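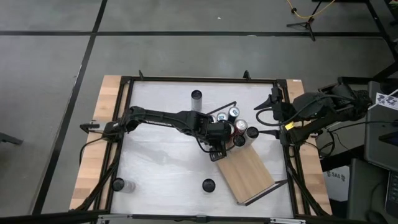 ## Can refunds are coming to Urkgate at last

Monday, May 4, 2026

Good news for anyone whose garage looks like mine! The council has signed off on a drink container refund point at the old Urkgate depot, and it opens this weekend. I've been driving my bags all the way over to Plidum for years (with the windows down, because flat lemonade does not smell nice by the time you hit the highway), so you can imagine I was pretty happy to get the email.

It's going in the side building, the one with the roller door that faces the oval. Cans, plastic bottles, cartons and most glass will be taken. Wine bottles won't be, at least for now, and neither will milk containers. You'll get ten cents for each one, either as cash or put straight onto a card, and if you bring fewer than 100 you can use the quick lane and skip the sorting tables altogether.

I rang Jaqueline Ocampo, who's running the site, and asked her the thing everybody in my street wants to know: do you have to rinse them? She said a rinse is lovely but they'll take them either way, as long as they're drained. Lids off the bottles, please. And don't crush your cans! I've been stomping on mine since I was a kid and apparently that makes the barcode hard to read, so there goes my favourite part of the job.

I did a practice run on my own pile on the weekend and came up with 273, mostly soda water and my son's awful energy drinks. That's $27.30, or a decent fish and chips for two if you don't get greedy with the potato cakes.

The primary school in Skandivcombe is already onto it. They collected through April and took the lot over to Plidum in a borrowed horse float, and they came home with $440 for new shade sails. Now they won't need the horse float. You'll be able to give the school's name at the counter and have your refund go to them, and Jaqueline says other clubs can sign up as well. The form's at the library, or ask her for one when you drop in.
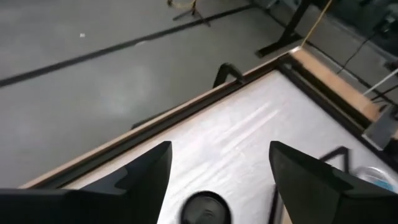

*White tabletop, timber edge. Sorting tips are further down.*

A few people have asked me about parking. There are five spots out the front and a lot more behind the oval, but you can't get a trailer round the back on netball mornings, so go in from the Gachanja Road side if you're towing. I'd also leave the big loads until the second week if you can wait. The first Saturday is going to be busy and I plan on being in that queue with a coffee, so come and say hello.

Hours are 8 am to 3 pm, Wednesday to Sunday, closed public holidays.

**Sorting tips before you come**

- Keep glass in a box or crate. Bags split, and I've got the scar on my shin to show for it.
- Put cans and plastic in separate bags if you've got the room.
- Leave the labels on.
- Take the straws out of poppers and put them in your bin at home.

The Plidum site is staying open with the same hours as before, so if you're out that way for shopping, nothing changes for you.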